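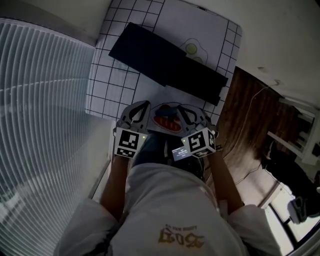
The Halter kit is sold as a way to find out how much of a kitchen routine two parallel-style grippers can cover before a hand is needed. We bought the two-gripper set for $3298 and ran it on plating and clearing, the chores our customers ask for most. Each gripper is grey plastic, with two curved jaw fingers and black inner pads, and carries a white marker cube on its back. The hand-held version keeps a person in the loop, so it tests the jaws and the task, and leaves the autonomy question for later.

**Jaws.** Good on plate rims and anything with some thickness. Poor on flat items lying flush with the plate. Thoa Tăng ran 400 transfers over the month and logged 53 drops, 37 of them on thin food pieces.

**Markers.** The cubes are bulky. Working close together over one plate, you learn to keep your wrists apart – otherwise one cube hides the other and the track is lost.

**Software.** Export is plain and well documented. Calibration is slow, and the manual skips a step.

**Compared with Prulel.** Prulel's fingers are stiffer and grip cutlery better, but spare pads are hard to get in Canada.

Can a machine set and clear a table yet? With these jaws, plates and cups, yes. Sliced food, no. I would buy the Halter again for test work and wait on it for a paying kitchen.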